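Section 7: When the arm stops, slips or drops

You've reached the part of the Prumow guide that we most enjoyed writing! Faults are where you get to know your tabletop arm, and nearly all of them can be cleared from the Vamumero panel in a few minutes. Read 7.1 before anything else, even if you have used other arms.

7.1 First response to any fault

CAUTION: A stopped arm is still a powered arm. Keep hands, sleeves and hair outside the reach line until the panel shows MOTION LOCKED.

1. Press the red stop button on the pendant. Do not use the wall switch.
2. Wait for MOTION LOCKED on the panel.
3. Write down the fault code. The panel keeps only the last 2 codes, and a restart clears them both.
4. If the gripper is holding something, leave it there for now. Go to 7.3.

7.2 Fault 410: cable drag

Fault 410 means the wrist motor is working harder than the planned move calls for. On a kitchen layout like the Grundholm practice table, suspect the cable before you suspect the motor.
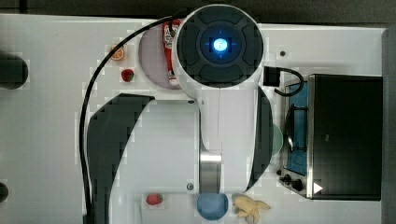 Cable drag is sneaky, and it builds up over a session as the wrist turns the same way again and again. Follow the whole run from the wrist down to the base. Look hard at short loops that bend out toward tall items, as the small one on the right of the wrist does toward the toy stove, and at any length that crosses open table next to loose pieces like the strawberries. A loop needs room to swing at every wrist angle, so check the two extremes as well as the rest pose.

1. With motion locked, lift the cable clear of anything on the table.
2. Turn the wrist by hand through its full range using the release key. Feel for a tug.
3. If you feel one, open the nearest clip, feed in a little slack and close the clip again.
4. Clear the fault and run the Slow Sweep test from the panel.

NOTE: Never tape a cable down to the tabletop. Tape turns a light drag into a hard snag.

7.3 Releasing a held object

A gripper that faults in mid-hold keeps its last grip force, and that is a lovely feature when it is holding a full bowl. It also means the fingers can open suddenly once you clear the code.

1. Put one hand under the object, palm up, with your fingers well away from the gripper pads.
2. Have a second person choose RELEASE SLOW on the panel. Do not choose RELEASE.
3. Take the object away and set it down outside the reach line.
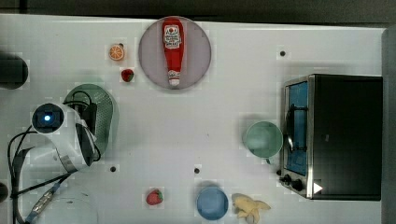
Fig. 7-2. Arm at the left side of the table, with the green perforated piece beside the wrist camera.

If the fingers open on one side only, stop and move to Section 9 (finger alignment). Trying again and again will bend the linkage.

7.4 Fault 493: lost grip

Fault 493 appears when the fingers close farther than the planned width. In plain words, the arm thinks it has dropped something or missed it. Thin rims and walls full of holes bring this one up more than anything else, and a colander is a wonderful way to learn it – the pads can land on an edge in so many different ways.

1. Lock motion and look at the pads. Wipe off dust or grease with a dry cloth.
2. Check that the object is in the Dvorak object list with the right rim width.
3. Lower the approach speed by one step.
4. Run the pick again from the start pose. Do not resume from the middle.
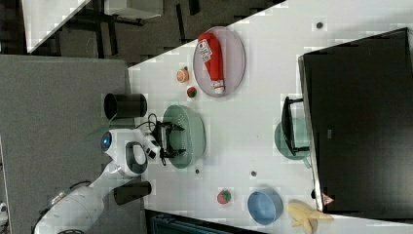

Can I just raise the grip force until the fault goes away?
Please leave it at the default until the pads and the rim width have been checked. Extra force hides a bad approach, and it can crack a light object or shoot it out sideways toward whoever is standing at the table.

If the code comes back after the fourth step, save the log and note where the object was sitting. The log viewer in Section 11 plots finger width against time, and you can spot a slip in seconds. It's a great tool!

7.5 Clear space around the pick

Crowded layouts are fun to work with, but the arm needs a way out as well as a way in. Before you restart, look straight down on the table and picture the gripper backing away from the object. Anything standing close to that path – a mug handle, the rim of a plate – should be moved or added to the obstacle map.

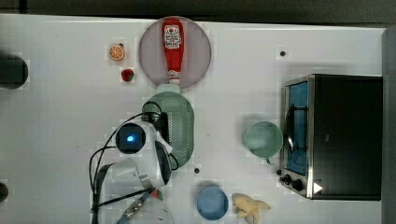 7.6 Returning to normal use

1. Check that everyone is behind the reach line.
2. Clear the fault code and choose HOME SLOW.
3. Watch the whole move with your hand on the pendant.
4. Run one pick at half speed. If it finishes with no code, go back to your usual speed.

CAUTION: If the same code shows up twice in one session, switch the arm off and hang the lockout tag on the pendant until it has been inspected.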